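Modimero Geräteecke – Einrichten und Sauberhalten
Abschnitt 4: Ablageflächen, Schubfach, Wasser
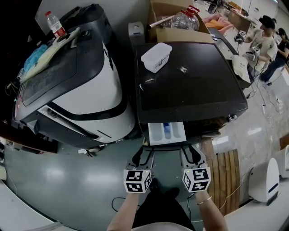 4.1 Bevor es losgeht

Geräte aus, Netzstecker ziehen. Gilt für beide, das weiße wie das schwarze. Erst danach räumen oder wischen.

Bereitlegen:
- zwei trockene Tücher, eins feucht
- weicher Pinsel
- Behälter mit Deckel für Kleinteile
- Karton für alles, was nicht auf die Geräte gehört

Hinweis: Pinsel und Tücher aus dem Dendik-Beutel gehen, andere auch. Hauptsache fusselfrei.

4.2 Oberseiten abräumen

1. Flaschen zuerst runter. Auch geschlossene. Auf der glänzenden Deckfläche rutscht alles.
2. Tücher wegnehmen, ausschütteln, zusammenlegen. Nicht zerknüllt auf der Kante liegen lassen.
3. Tüten, Papier, Dosen mit Schnappdeckel: runter von der schwarzen Abdeckung. Inhalt prüfen, Leeres weg.
4. Kabel anschauen. Was über den Boden läuft, an die Wand legen. Knäuel neben dem weißen Gerät auseinanderziehen, nicht reißen.

VORSICHT: Keine offenen Getränke auf den Geräten. Auch nicht kurz.

4.3 Flächen reinigen

5. Schwarze Oberseite erst trocken abpinseln, von hinten nach vorn. Auf Schwarz sieht man jedes weiße Krümelchen, also zweimal.
6. Feucht nachwischen, Tuch gut auswringen. Kein Sprühreiniger direkt auf die Fläche.
7. Glänzendes Deckfeld am weißen Gerät: nur trockenes Tuch, kein Scheuermittel. Gibt sonst Kratzer, die gehn nicht mehr raus.
8. Lüftungsschlitze unten vorn am weißen Gerät mit dem Pinsel ausbürsten. Nichts davorstellen, 20 cm Luft lassen.

4.4 Schubfach

9. Fach am schwarzen Gerät gerade herausziehen. Klemmt es: zurückschieben, neu ansetzen. Nicht hebeln.
10. Fächer einzeln leeren. Kleinteile in den Behälter, Deckel zu bis es klickt.
11. Lose Reste mit dem Pinsel raus, feucht auswischen, 9 Minuten offen trocknen lassen.
12. Teile zurück in dasselbe Fach wie vorher. Beim Einschieben darauf achten dass nichts über den Rand steht.

Hinweis: Den kleinen Knopf rechts an der Front beim Wischen nicht verdrehen. Passiert leicht. Stellung vorher merken.

4.5 Wasserkanister und Karton

13. Kanister am Griff tragen, Kappe vorher festdrehen.
14. In den Karton hinter dem schwarzen Gerät stellen, aufrecht. Klappen können offen bleiben.
15. Lange Stangen nicht quer über den Karton legen, sondern in die Pidach-Halterung an der Wand. Ohne Halterung: flach auf den Boden, ganz hinten.
16. Aufkleber am kleinen weißen Schrank lesbar lassen, nichts davor stapeln.

VORSICHT: Der Karton trägt maximal 29 kg. Darüber Wainwright-Kiste nehmen. Feuchten Karton sofort tauschen.

4.6 Wieder einschalten

17. Alles trocken? Mit der Hand drüberfahren.
18. Stecker rein, erst weiß, dann schwarz.
19. Laufwege kontrolieren. Kein Kabel im Weg.

Ablage auf den Geräten danach: nichts. Höchstens ein gefaltetes Tuch.

Weiter mit Abschnitt 5, Filter und Dichtungen.

Stand: Dienstag, 4. Dezember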